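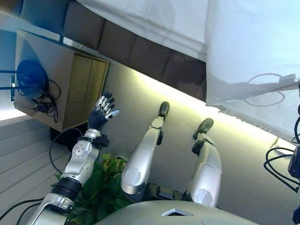 A robotic hand with the fingers spread.

Bed making

Bed making is the household task of putting the sheets, covers and pillows of a bed back in order after someone has slept in it, so that someone can sleep in it again. It is among the few chores whose results are undone on purpose every night by the person who did the work. The word covers both the full change of linen and the quick morning tidy, which in many homes amounts to pulling the top cover up over whatever is underneath.

Contents
1 Terms
2 Method
3 Corners
4 Pillows
5 In institutions
6 Arguments for and against
7 See also
8 References

Terms

A bed is "made" when its covers are flat and "unmade" when they are not. There is no agreed word for the state in between, where most beds spend the day. Hotel staff divide the work into a stay-over (the guest is coming back) and a departure (the guest is gone, and with luck so are the crumbs). To "turn down" a bed is to partly unmake it in the evening, a service for which guests at better hotels pay extra.

"Stripping" means taking everything off down to the mattress. It is commonly done in the morning, in a burst of good intentions, and remembered at bedtime.

Method

The standard order, working up from the mattress, is a mattress pad, a fitted or flat bottom sheet, a top sheet, one or more blankets or a comforter, and pillows. The top sheet is the disputed layer. In the United States it has long been normal, though many younger households now skip it. In much of Europe a comforter with a washable cover does the work of both, at the cost of having to put the comforter into the cover.

Several ways of doing that are taught. In the roll method, the cover is laid inside out on the bed, the comforter is placed on top, and the two are rolled up together and turned through the opening. In the ghost method, a person reaches inside the cover, grabs the far corners of the comforter through the cloth and shakes. The third method, climbing in after it, has no formal name.

Fitted sheets have elastic at the corners and are meant to save time. A fitted sheet is nearly square without being square, and the usual practice is to try it the wrong way first. Some makers sew a tag at the foot end to show direction. The tag is on the inside.

Corners

Where a flat sheet is used on the bottom, its loose ends are folded and tucked under the mattress. The best known fold is the hospital corner, also called the mitered corner, in which the side of the sheet is lifted into a triangle, the hanging part is tucked, and the triangle is dropped and tucked over it. Done well, it holds for several nights. Done very well, it makes the bed difficult to enter.

The housekeeping writer Oda Sjögren gave the fold a chapter of its own in The Level Bed, with 41 line drawings, and warned readers against starting at the head.[1] A shorter treatment by Azucena Manríquez, first printed as a handout for trainees at the Grilis guesthouse, gets through the same fold in 3 drawings and a remark about patience.[2] Both remain in use. Supporters of Sjögren say that Manríquez leaves out the angle of the wrist, and supporters of Manríquez say yes, she does.

Pillows

Pillows are placed last. They are usually shaken or punched beforehand to spread the filling, a step known as plumping or fluffing. Down and feather pillows respond to this. Foam pillows do not, but are often punched anyway. 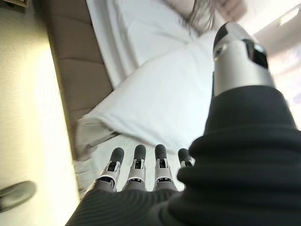
Which way the open end of the pillowcase should face is a matter of house rule. Many hotels turn it away from the door, so that a person entering sees only the closed end. At home the opening tends to face wherever it landed. Older manuals say to fold the pillow lengthwise before inserting it and to avoid holding it under the chin, and the chin has remained the leading method all the same.

Decorative pillows, or throw pillows, are put in front of the sleeping pillows by day and on the floor by night. Their number is limited only by the width of the bed and the temper of the other person in it. The Trukura catalog of bed linens once showed a guest room display in which the mattress could not be seen at all, and sold it as a set.

In institutions

Military barracks, boarding schools and summer camps have all used bed making as a form of discipline, the theory being that a person who can fold a blanket can be trusted with larger things. The well-known test of bouncing a coin on the tightened blanket appears more often in films and in the stories of uncles than in written rules.

Hospitals make beds with the patient in them when necessary. The patient is rolled to one side, the clean sheet is laid along the empty half, and the patient is rolled back over the ridge to the other. Patients generally recall the ridge.

In hotels the bed takes up much of the time spent on each room. The Bilach Inn kept a linen log for one busy August in which 2,912 pillowcases were sent out for washing, and fewer came back.[3] The shortfall was never settled with the laundry firm, Kwon, whose letters on the subject are polite and run to 81 pages.

Arguments for and against

Those in favor point out that a made bed looks neat, keeps dust and pets off the sheets, and gives a place to fold laundry. It has also become a fixture of self-help writing, where it is recommended as the first finished task of the day and credited with results in business.

Those against note that it will only be slept in again. A more scientific form of the argument holds that sheets pulled up while still warm trap moisture from the night, which dust mites like, and that covers should be left folded back for a while to air. This advice has been warmly received by teenagers. Housekeeping manuals from before central heating gave much the same instruction, along with opening the window, a part that is less often quoted.

A middle position, airing first and making later, is widely recommended and depends on someone going back into the bedroom.

See also

Bed skirt
Comforter
Laundry folding
Short-sheeting
Thread count

References

1. Sjögren, Oda. The Level Bed, ch. 4, "The Corner."
2. Manríquez, Azucena. Notes for New Staff. Grilis. Reprinted with one added drawing, since removed.
3. Bilach Inn, linen log, August. Copy retrieved April 2021.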